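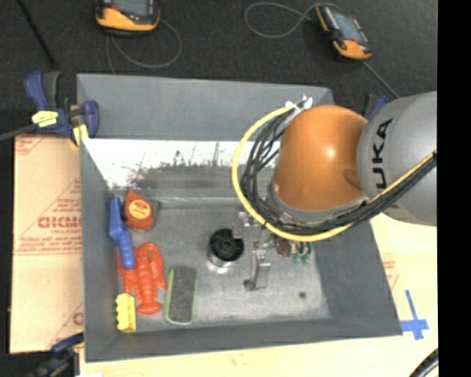 Notes wk 6 -- inventory, reorder points, why stockrooms go wrong. Typed up fast, read alongside ch. 4 of the packet. Slides have the charts, these don't.

## Where we left off

Last time: demand. Average demand per week, how much it bounces around, why the average alone will get you in trouble. Couple of people mixed up *demand* and *sales* on the short assignment. Sales = what left the building. Demand = what people wanted. If the shelf was at zero for nine days, sales were zero and demand wasn't. Use demand. If you only have sales, say so in your writeup.

Today is what you do with the number once you have it.

## Why hold stock at all

Four reasons in the packet, Humaira Minhas (guest lecture) gave a fifth.

- cycle stock -- you buy in batches, so there's always some left from the last batch
- safety stock -- demand jumps, supplier is late
- anticipation -- holiday, season, price going up
- pipeline -- on a truck or a boat, already paid for, can't touch it
- her fifth: "stock we're scared to throw out." Old parts, old labels, returns no one graded. It isn't in any formula and it takes up real shelf space. She sees it in every stockroom she audits.

Exam will only ask about the first four. Put the fifth in your project if you find it.

## Cost of holding vs. cost of ordering

Holding cost: space, insurance, money tied up, damage, stuff going out of date. Usually given as a percent of item value per year. Wide range in the readings, don't memorize one.

Ordering cost: the fixed part of placing an order. Someone's time, freight minimum, receiving, paperwork. Does NOT depend on how many units are in the order. That's the part people get wrong every year.

Order a lot at once -> few orders, high average stock.
Order a little -> many orders, low average stock.
Total cost curve is a shallow bowl. Bottom of the bowl is EOQ.

EOQ = square root of (2 x D x S / H)

- D = annual demand, units
- S = cost per order
- H = cost to hold one unit for one year

Check your units. D per year and H per month gives you garbage and it'll look fine.

### Worked: the Helton case

Helton sells replacement filters, one main size. D = 3000 a year. S = $40. H = $1.50.

2 x 3000 x 40 = 240,000
/ 1.50 = 160,000
square root = 400

So order 400 at a time. 7.5 orders a year. You can't place half an order, fine, some years it's seven and some it's eight.

Ordering cost per year: 7.5 x 40 = $300
Holding cost per year: 400/2 x 1.50 = $300

Equal. They're always equal at the EOQ, good way to check your arithmetic.

Now what if the supplier only ships in cases of 250? Order 500:

- ordering: 6 x 40 = $240
- holding: 250 x 1.50 = $375
- total $615 vs. $600

Fifteen dollars a year. This is what I mean by shallow bowl. Don't fight your supplier over fifteen dollars. Try 250 yourselves, answer is $667.50, if you got something else you forgot to divide by two.

## When to order (reorder point)

EOQ tells you how much. Says nothing about when.

ROP = demand during lead time + safety stock

Lead time starts when you notice you need to order and ends when the item is on the shelf and in the system. Both ends get cut off by people who want the number to look nice. A box sitting at receiving is not available. A box put away but not scanned is also not available, unless you work there and know where it is.

Example: 60 a week, lead time three weeks. Demand in lead time = 180. With no safety stock you run out in roughly half your cycles. Most people are suprised by that.

Safety stock = z x (std dev of demand over lead time)

If weekly std dev is 12, and lead time is three weeks, it's 12 x square root of 3 = 20.8. NOT 12 x 3. Variances add, std devs don't. Go back to wk 2 if that's fuzzy.

z table for the common ones:

| service level | z |
|---|---|
| 90% | 1.28 |
| 95% | 1.65 |
| 98% | 2.05 |
| 99% | 2.33 |

At 95%: 1.65 x 20.8 = 34.3, round up, 35. ROP = 215.

Going 95 to 99 takes safety stock from 35 to 49. Each extra point costs more than the one before. Ask who is actually harmed by a stockout before you pick 99 for everything.

Question from Takumi in the morning section: what if lead time varies too? Then there's a longer formula, in the packet appendix. Short version -- a supplier who is reliably slow is often cheaper to live with than a fast one who's all over the place. Run it both ways with the appendix numbers, it's a good one.

## ABC sorting

Not every item deserves attention. Rank by annual dollar volume (units x cost), biggest first, add up as you go.

- A -- the first 80% or so of dollars. Usually a small part of the list
- B -- next 15%
- C -- the rest. Long tail, cheap, annoying

Song, the stationery wholesaler from the packet, has 2443 items. After sorting, 593 are A and B together. So three quarters of the list is C items. They were counting all of it once a year, in June, over one very long weekend, everybody in, pizza. After sorting they count A monthly, B quarterly, C once a year but spread out.

Caution: dollar volume isn't the same as importance. A two-dollar gasket that stops a whole line is a C by dollars. Flag those by hand. Some books call it a criticality code. Call it whatever you like, just have a column for it.

## Record accuracy

None of the above works if the record is wrong. You can have a lovely ROP of 215 and the system thinks there are 230 on the shelf and there are 90.

Where the errors come from, from Nuria Nieto's reading (short, do it):

- receiving by the packing slip and not by what's in the carton
- units of measure. Each / box / case. Biggest single source in her sample
- two locations for one item, only one of them in the system
- substitutions. Picker grabs the similar one, customer's happy, now two records are wrong
- returns put back on the shelf with no transaction
- same item number with an old and a new version
- "I'll key it in later"

Nearly all of that is process. People want to blame whoever did the last count. Don't put that in your writeup, you'll lose points.

### Cycle counting

Count a few locations every day, in place of everything once a year. The reason isn't only that it's less painful. You find the error while the cause is still fresh enough to trace. An error found eleven months later just gets adjusted away.

Rules for the lab:

1. Blind count. Counter doesn't see the system number.
2. Freeze the location, or note the time to the minute.
3. Outside tolerance -> recount, different person.
4. Still outside -> look for the cause BEFORE you adjust.
5. Write the cause down. "Miscount" isn't a cause unless the recount matched.

Tolerance: A items zero, B one percent, C three percent. Use these for the lab even if your site does it differently.

Accuracy is measured by location, not by total dollars. If one bin is over by ten and the one next to it is under by ten, dollars net to zero and you have TWO bad locations. Dritwood reported 99.6% accuracy for years on net dollars. Counted by location, 782 good out of 1,000 sampled. Same building, same week. 78.2%. Keep this one in your head when somebody hands you a single percentage.

## Slotting (rushed, we ran out of time)

Where things live. Will finish next time but you need some of it for the lab.

- fast movers between knee and shoulder, close to packing
- heavy low
- look-alikes apart!! Two sizes of the same bolt side by side is asking for it
- items ordered together can sit near each other, if they don't look alike
- fixed slots: easy to learn, waste space. Random slots: save space, useless the minute the system goes down
- most places end up mixed. Fixed for A, random for the overflow

Travel is the big time sink in manual picking, more than reaching or searching. So measure walking first. Pacing it out is fine, no need for anything fancy.

Review the slots when demand shifts. Most places set them up at opening and never agian.

## Software note

Lab machines have Ellent on them, the teaching version. It'll do EOQ and ROP for you. You still have to show the work by hand for problems 1-4. Two things to watch:

- it wants holding cost as a percent, not dollars. For Helton, unit cost is $6, so enter 25
- default service level is 90 and it doesn't ask. Change it under item settings or all your answers come out low

If it hangs on import your file has a blank row at the bottom. Delete and try again. Yae Mizuno has the lab hours if that doesn't fix it.

## Problems for next time

1. D = 5,200/yr, S = $65, H = $4. EOQ, orders per year, total cost. Then total cost if you order double the EOQ. How much worse, in percent?
2. Weekly demand 45, std dev 10, lead time four weeks. ROP at 90, 95 and 98. Sketch safety stock against service level.
3. Same as 2, but lead time drops to one week. What would you pay per unit per year for that? State H, show it.
4. Sort the 20 items in the packet into A/B/C. Two of them should be flagged for criticality. Say which and defend it, one or two sentences each.
5. Walk through any stockroom you can get into (work, school supply room, a relative's garage business, ask first). Count ten locations blind. Report accuracy by location. List causes.

Problem 5 takes longer than you think, start it early. If you can't get access talk to Munther Abu Hammour, he keeps a list of sites that say yes.

Hand in on paper, stapled. Part credit for setup even if the arithmetic goes sideways.

Next: finish slotting, then returns. Read ch. 5 up to the bullwhip section, skip the bit on consignment.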